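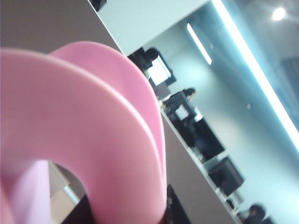 How many examples does it take before the arm can pick up a thing it hasn't met? More than the plan says, and the plan has already been rewritten twice.

2020-08-03
Ashraf Ait Brahim

Back on the collection rota after a week off. I had hoped somebody would have settled the argument about what counts as a good example while I was away. They had not. There was a new page in the Pevmont notes titled "Quality guidelines" and it says an episode is good if the operator feels it went well. I read it standing up with my bag still on.

So I sat down and drove the arm for most of the day. Pink plastic thing, over and over. I have stopped calling it anything else because the object sheet calls it one name, the Lallow software calls it another, and the label people downstream have a third. For a system that is supposed to connect words to things this seems like a bad start, and I said so in the channel. Got a thumbs up and no reply.

We stand at 1287 episodes for the grasping set. The number is up on the shared page in large type and everyone likes it. What I'd like to know is how many of those are really different from each other. I went through 48 of them over lunch, picked without any system, just scrolling and clicking. Most were the same approach from the same side at the same speed. I recognized my own hands in it, so to speak. I come in low, I slow down near the end, I fuss. Anyone training on that will get a machine that fusses.

The wrist view bothers me more than it did. When the gripper is right up against the pink plastic, half the picture is pink and the other half is the office: ceiling lights, monitors, the tops of people's heads. The office has nothing to do with the grasp. Will the model know that? The confident answer around here is that with enough data it sorts itself out. Maybe it does. But all our data comes out of one room with one set of lights, and I don't see how it learns to ignore a thing that is never missing. I asked whether we could take the rig somewhere else, even just the other end of the floor, and was told September at the earliest. Recalibration, apparently. Fine.

Tilt is another one. The view leans hard whenever I roll the wrist to get a finger alongside the rim, and the desks go running downhill. I've been told this is good, it's variety. I've also been told to keep the wrist level for consistency. Both of these are in the guidelines, four lines apart. Today I did mornings level and afternoons rolled and wrote it in the log, so at least one person can separate them later if one person ever cares to.

The bigger quarrel is about failures. Hegazy wants only successful grasps in the set. That's the client view and I understand it, they are paying for successes. But we throw away every slip, every bump, every time I come in too wide and have to back off and try again, and those are the parts where I'm doing something worth copying. A clean grasp is mostly a straight line. I kept mine from today in a separate folder and did not ask permission. If the disk fills up I'll hear about it.

Ran the current model at the end of the day, which I probably shouldn't do when I'm tired and looking for trouble. It did two decent grasps in a row and I was almost pleased. Then I slid the object a hand's width toward me and it went straight to where the object had been, closed on air and lifted, very sure of itself. I moved it back and it did fine again. So what have we taught it? A spot on the table, I think. The chart says the loss is going down nicely. I don't doubt the chart, I just don't know what it's a chart of.

Wrote that up and sent it. The reply was that the Drekwood set had the same problem at this stage and it cleared up with more data. I looked for the Drekwood results and found a slide with an arrow on it, going up, no numbers on either side. I've asked for the run logs.

I should be fair. In the spring this thing could not get near an object without hitting the table, and now it gets near. That came from hours of people doing what I did today, so the hours are not wasted. I just don't believe the next 1287 will buy us what the first lot did if we gather them in the same chair with the same pink plastic. I'd take a quarter of that with the object moved every time, different light, and two or three people driving who don't have my habits.

Things to do tomorrow before anybody is in:
Put tape marks on the table and move the object to a new one each episode.
Turn off one bank of lights for an hour, if people at the desks don't mind. Ask first.
Get the object name settled. One name.
Rename the failures folder to something dull.

Wrist is sore, mine. The controller is still set up for somebody with bigger hands. Left the rig parked and the log half filled in, will finish it in the morning if I can remember which episode I stopped to sneeze in.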